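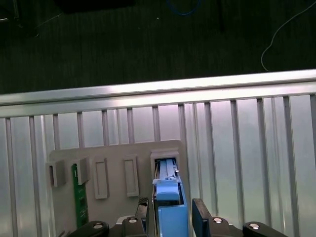

3.2 Collection and sorting of discarded office equipment

Items were gathered over one season, ending in July, from drop-off points in the Trokville district. Of the roughly 2,000 items handed in, 1,216 met the inclusion criteria: a readable model label, a mass above 200 g, and no sign of fire damage. Items without a label were weighed and passed on to the Murkar recycling yard, and they are left out of all later tables.

Each item was assigned to one of four classes (computing, printing, telephony, other) by two raters working apart. Where the raters disagreed, a third rater made the final call. The computing class was further split by housing type, as desktop towers differ from laptops in both metal share and time needed for manual teardown. Towers were opened before weighing so that added drives and cards could be recorded separately (Figure 4).
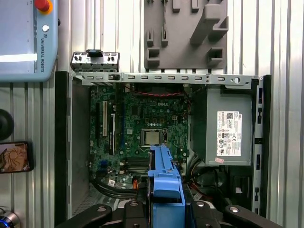 Figure 4. Desktop tower with the housing open and the Dell motherboard exposed.

Donors were asked to fill in a short form giving the year of purchase, the last year of regular use, and the reason for disposal. The gap between the last two dates – storage time, in the terms of Section 2 – is the main outcome of this study. Forms with a missing year were kept for the mass balance but dropped from the storage model, which removed 42 records.

Storage time was strongly skewed to the right, and a log transform was applied before fitting. Household size and floor area entered the model as fixed effects, with drop-off point as a random effect. Business donors were modeled separately, given that their equipment is often replaced in batches and the records within a batch are not independent. Results for both groups are reported in Section 4.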